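# Burombridge Dialect Fiction: a reading list and text collection

README, second version, 1/11/18

Print this page | E-mail this page
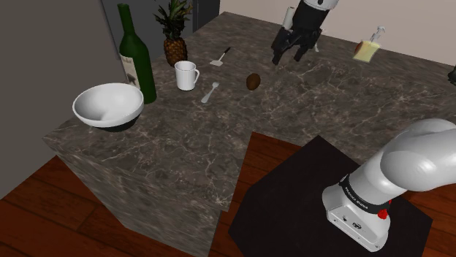

So, what you've got in this folder is a pile of short fiction in dialect, cleaned up enough to read and search, plus my notes on where each piece came from and how far I'd trust it. I started it because I teach an evening class on the comic sketch and I was sick of handing out photocopies with the bottom line missing. Then it grew (they always do), and people kept asking me to send it over, and I kept sending different versions to different people. This is my attempt to put a stop to that.

If you had the first version, please throw it out! The stories are mostly the same but the file names changed, and I fixed a truly embarrassing mix-up where the second half of one sketch was glued onto the front of another. Two people wrote to tell me how much they liked the sudden change of narrator.

## What's in it

There are 2332 passages in the main file. A passage is anything from a single speech to a couple of pages, whatever hung together when I read it aloud. I didn't cut by length. If a peddler goes on for a page and a half about a mule, that's one passage, and I wasn't going to chop him up to make the table look nice.

The folders go like this:

- `texts/` has the passages, plain text, one per file
- `notes/` has my notes, with the same file names as the texts
- `glossary/` has the word list, still patchy after the letter M
- `table.csv` has title, narrator, setting, type of frame, and spelling group
- `old/` has stuff I don't want to delete yet. Please don't cite it

File names start with a short form of the story title and then a number for the order of the passages. So `ferry-04.txt` is the fourth passage from the ferry story. I know some of you wanted author names up front. I tried it, and half the sketches are unsigned or signed with a joke name, and I ended up with a giant heap called `anon`. Titles work better.

## Where the stories come from

The core of it is a box of clippings that Demetrio Requena kept for years and let me copy. He cut sketches out of small papers and pasted them into ledgers, and he was a careful man with scissors but he did not always write down the name of the paper. Where I know the source, it's in the notes. Where I have a hunch, it says "hunch." Where it says nothing, I have nothing.

The other big chunk is the Peñalver notebooks, which is what everyone calls them even though they're loose sheets. These were typed up in 1982 from older handwritten copies, and the typist had opinions. Whoever it was straightened out the grammar in the narrator's parts and left the characters alone, so the gap between the educated voice and the country voice is wider in those than it probably was to begin with. I'd be careful about building an argument on that gap. I did build one, in a talk, and Itziar Pastor took me aside afterward and was very kind about it.

I've put a mark in the table (`pen`) for every passage from those sheets so you can leave them out if you need to.

## Spelling

Okay, this is the part I get the most mail about.

I kept the dialect spelling exactly as I found it. All of it. If a writer spells "was" three ways in one speech, you get three ways. Some of it is meant to show you how a person sounded, some of it is eye dialect (spelling "says" as "sez," which is how everyone says it anyway, and is only there to make the speaker look unschooled), and some of it is a tired typesetter. I can't always tell you which. Nobody's going to settle that from a pasted clipping.

What I did do is sort passages into spelling groups in the table:

- `light`: dropped g's, a few contractions, mostly standard
- `heavy`: you'll need to read it out loud
- `mixed`: it changes partway, usually when the writer gets bored or the plot gets serious
- `eye`: mostly eye dialect, not much real sound information

Diệp Hà went through the whole `heavy` group with me and we disagreed plenty. Where we couldn't agree, the note says so and gives both readings. Diệp's ear is better than mine on vowels, so if you have to pick one, I'd go with that one.

I did fix things that were plainly printing trouble, like upside-down letters, a line set twice, or a missing quotation mark where the next speaker had clearly started. Each fix is listed at the bottom of the matching note. If you spot one I didn't list, I forgot, so tell me.

## Frames

A lot of these sketches have a frame: a polite traveler turns up, meets a talker, lets him talk, and comes back at the end to say goodbye. I love the frames. My students skip them. I think they're missing half the fun, because the traveler is nearly always the one being made a fool of, and you only catch it if you watch what he says at the start about how sharp he is.

In the table the frame column is `full`, `open` (starts with one and never comes back to it), or `none`. I used to have a fourth kind for stories where the frame is a letter to an editor, but Nerea Aranda pointed out I'd used it inconsistently, and she was right, so those are now `full` with "letter" in the note.

The open frames are worth a look on their own. Did the writer run out of room? Did the paper cut the ending? Or did somebody figure out the story was stronger if the gentleman never got the last word? I go back and forth. The ferry story is the best case for the third idea, and I've written way too much about it in `notes/ferry-01.txt`. Sorry in advance.

## Things to watch out for

The humor is of its time, and some of it is cruel. There are passages that make fun of people for being poor, or foreign, or old, and a few that are a good deal uglier than that. I left them in. They're marked `warn` in the table, and I'd ask you to read them yourself before you put them in front of a class. I didn't once, and I regret it.

Women hardly ever get to tell the story. They get talked about, they get quoted, and now and then one of them walks in and wins the argument in a single line, but the number of full sketches with a woman narrating is tiny. Please don't take that as a fact about who was telling stories in those towns. It tells you what Demetrio cut out, and before that, what editors ran.

The place names are slippery too. Burombridge itself shows up under several spellings, and the writers move the river whenever it suits them. Don't try to draw a map. Ramiro Villalobos did try, bless him, and the sheet is in `old/` if you want to see a courthouse standing in two counties.

The glossary is the weakest part. I wrote most of it from context, which means that for the odder words I'm guessing from a sentence or two. Anything with a question mark is a guess. Anything without one I've either found in a second story or heard from somebody who grew up with it.

## How to use it

Open the table in whatever you like. I use Flomix for sorting and searching because it's what the school has, but it's just a comma-separated file and anything will read it. If the accented letters come out as garbage, set the text encoding to UTF-8 when you open it. That fixes it nearly every time.

For a class, I'd start with the `light` passages and have people read in pairs, one taking the traveler and one taking the talker. Then go to `mixed`. Save `heavy` for when they've stopped being shy. It really does have to be out loud! I've watched a room go from stony silence to helpless giggling over the same page once somebody tried the voice.

For research, please check the note before you quote. And please don't count words across the whole collection and tell me what "the dialect" does. There are several dialects in here, plus a few that never existed outside a newspaper office.

Rolo, the little search script in the top folder, finds a word in all its spellings if the word's in the glossary. If it isn't, it just looks for exactly what you typed. It's slow and I didn't write it very well. It works.

## Sharing and credit

Teach with it, copy it, pass it on to a friend. If you publish something that leans on it, give the title at the top of this page and the version, and mention Demetrio's clippings, because without those there'd be no collection. Please don't sell it.

Corrections are always welcome, and corrections with a passage number are more welcome still. I do them in batches, so if you don't hear back for a while, I haven't forgotten you.

## Still to do

- finish the glossary from N on
- check the `eye` group again, I was too quick with it
- split the long mule passage after all? (Nerea says yes, I say no)
- add the second ledger, once I can read the pages where the paste bled through

Related

- Notes on the ferry story, longer version
- Reading dialect aloud: a handout for pairs
- Glossary, A to M
- The Peñalver sheets: what we know about the typing

Contact: write to the Burombridge evening class | Copyright in the notes stays with the compiler | Back to top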